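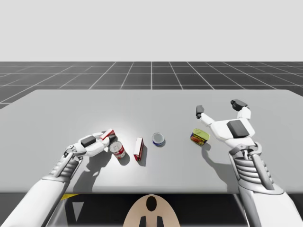 The grocery table in the simulator, left hand on the small red-and-white box.

Thread: Futar open day – anybody else go?

raghav_r
Went in October, stayed for both demos, ate 2 of the free cookies. The picture is from the simulator part. They had it up on the big screen and a guy named Dinesh Nadar drove it from a headset while we all stood behind a rope. The pitch is that the hands learn to sort groceries in software first and then somebody moves the whole business over to the real arms in the next room.

The real arms were "being serviced." I have a car like that.

Anyway, I liked it more than I expected to. Curious what other people thought.

tinsnips
So you drove out there to watch a video game about canned goods.

raghav_r
Correct. Parking was free.

ilango_k
I was in the 11 o'clock group and we got a different guy, I think his name was Sudheer. He took questions for longer than he ran the demo. Somebody asked how many practice runs it needed before it could pick up a box and he said 2,000 for that one shape, and then the lady next to me said her toddler got there in fewer. He laughed, to be fair to him.

My question was about the yellow tin. Rectangular, lying at an angle, nothing to grab but the edges. He said flat things on a flat table are where the hands still struggle. I appreciated a straight answer.

mezzanine
Did the right hand do anything in your session? In the picture it's just hanging there wide open next to the tin like it's waiting to be introduced.

ilango_k
In ours it had a couple of tries at the tin. First one pushed it along the table. Second one got it up on its side and then Sudheer decided it was time for questions.

tinsnips
This is my whole problem with these events. If the sim is any good, show me the sim failing and then show me the real one failing the same way. A clean gray table with a grid floor behind it tells me they can afford a graphics card. My kitchen counter has a toaster on it and mail from last spring.

raghav_r
I don't think that's fair. You start with an easy table. Nobody learns to drive on the interstate.

tinsnips
My brother did. It went how you'd think.

krish_nadar
Dinesh is my cousin so take this with whatever you like. The reason they put fingers on it instead of a plain clamp is the tins. A clamp is great if everything is a box. Once you've got a box, a can and a short round tin on the same table you're either swapping tools all day or you're using fingers. I used to work at Heritz where we did the tool swapping, and I can tell you the changer broke more than the arm did.

I've told him about the sim thing too. He knows.

mezzanine
OK but a whole hand of fingers is a showroom decision. Three would do it. Two and some rubber would do most of it. People see a hand and they clap.

krish_nadar
People did clap, yes.

ilango_k
Question for anybody who knows – what are the black pads on the backs of the hands? Meant to ask and got distracted by the cookies.

krish_nadar
Don't want to guess and get him in trouble. I'll ask.

mezzanine
Tjoa had an open day too, a smaller one, with a real arm stacking real cups. Slow as a Sunday, dropped one, picked it up again. I got more out of that than out of any screen.

raghav_r
Is that the one where you have to sign up ahead?

mezzanine
Yes, they cap it at 14 people. Bring a sweater, the shop isn't heated.

tinsnips
Are there cookies

mezzanine
There's a vending machine.

tinsnips
I'll think about it.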